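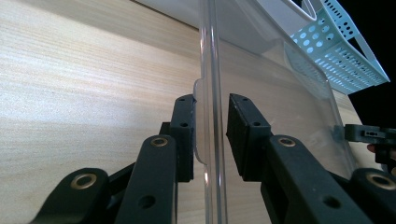

Clear plastic container on the pale wood surface, held by its rim.

Home Kitchen Cleaning Storage Small Repairs About

Search this site Type a word and press enter

How to Clean and Organize Clear Plastic Containers So They Stay Clear

For many years I kept my dry food in the bags from the store, closed with clips. Then I changed everything to clear plastic containers, and I was very happy for two months. After this time they became gray, a little sticky, and two of them had the smell of onion. I thought the plastic was bad. The plastic was good, but my way of washing it was wrong.

In this page I explain how I wash, dry and arrange them now. It is written for the simple transparent boxes and tubs that you use in the kitchen, the pantry or the craft drawer. It is not for glass, and not for the colored plastic with soft rubber sides, which needs a different treatment.

What you need

- A large bowl or a clean sink
- Dish soap, the mild kind without small grains
- White vinegar
- Baking soda
- A soft sponge and a soft old toothbrush
- Two cotton towels, or one towel and one microfiber cloth
- Paper tape and a pencil for labels

I use the dish soap from Wata because it has almost no perfume. Any mild soap will do the same work. Please do not use the green side of the sponge. It makes very fine scratches, and after many washings these scratches are the reason for the foggy look.

Step 1. Empty everything and look at the bottom

Take all containers to one table. A light table is best, as you can see the dirt and the cracks through the plastic much better than on a dark one. Turn each container slowly toward the window. A crack usually begins in a corner or at the rim, where the wall meets the hand each time.

If a container has a crack in the rim, I stop using it for food. It can still hold clothespins or batteries. If it has a crack in the bottom, I put it in the recycling, if the town accepts this kind of plastic. Look for the small number in the triangle and compare it with the list of your town.

Step 2. Lift by the rim, not by the middle

This was for me the biggest change. When you take a clear wall with the full hand, you leave all five fingers on it, and the grease of the skin stays also after a quick rinse. The rim is thicker and stronger than the wall. Take it there, with one side of the grip inside and the other side outside, and press only as much as necessary.

With a big full container you must of course use two hands and support the bottom. The rim is for empty and light ones. A wide container with flour inside can bend if you lift it from one side, and then you have flour on the floor (I speak from experience).

Step 3. Wash with warm water, not very hot

Fill the bowl with warm water and a small spoon of soap. Put the containers inside for ten minutes. If you are in a hurry, you can skip the soaking for those which had only rice or pasta.

Wash the inside first, then the outside, and the rim at the end with the toothbrush. Below the rim there is often a narrow groove, and old flour and sugar stay inside it. When the groove is humid, it begins to smell, and people think the smell comes from the whole container.

Very hot water can change the shape of thin plastic. The lid will then not close in one corner, and you cannot repair it. My first set, a cheap one from Grarnach, was lost in this way in the dishwasher.

Step 4. Remove the fog and the smell

For gray fog from hard water, mix one part of vinegar with three parts of warm water. Pour it inside, wait half an hour, and rinse well. The fog from minerals goes away. The fog from scratches does not go away, and I do not know any home method which really removes it.

For smell, mix baking soda with a little water until you have a soft paste. Spread it with the fingers, leave it until the next morning, and rinse. Onion and curry can need this two times.

For sticky remains of a store label, put some cooking oil on a cotton ball and rub in small circles. Wash again with soap after.

Step 5. Dry both sides

Do not leave the containers to dry alone on the rack if your water is hard. The drops become white points. I dry the outside with the cotton towel, then the inside, and then I put them upside down on the second towel with one edge raised on a wooden spoon, so the air can enter. After one hour I turn them.

Close the lid only when everything is completely dry. I store the empty ones without lid.

Step 6. Arrange them on the shelf

Measure the shelf before you buy more. It sounds obvious, but I bought a tall set from Zonetti and it was 3 millimeters too high for my cabinet. Measure the height with the lid on, and leave place for the hand.

Put the low and wide containers in front and the tall ones behind. Square ones use the space better than round ones. A big 2000 ml container is good for flour or oats, but for spices and seeds it is too much, because you open it often and the contents get old.

Write the label on paper tape and put it on the lid if you look from above, or low on the front side if you look from the side. Write also the month. "Lentils, May" is enough. The tape from Grønli comes off clean after some 9 weeks in my pantry; if it stays longer, it leaves a line of glue, and then you must use the oil again.

How often

The containers for dry food I wash when they are empty, before I fill them again. It is tempting to pour the new rice on the old rice, but the dust at the bottom collects, and also the small insects like it there. The containers for buttons, screws and similar things I wash one time per year.

Common problems

The lid is tight and does not come off. Put the closed container in warm water for one minute, then lift one corner of the lid first.

Two containers are stuck one inside the other. Put cold water in the inner one and stand the outer one in warm water. Wait a little and turn them softly. Do not hit them on the table.

The inside is orange from tomato sauce. Wash with soap, dry, and leave it in the sun by the window for a day. The color becomes weaker, but sometimes a light shadow remains.

The plastic attracts dust right after drying. The dry cloth makes it electric. Pass over it one time with a cloth that is only a little humid.

38 shares 6 comments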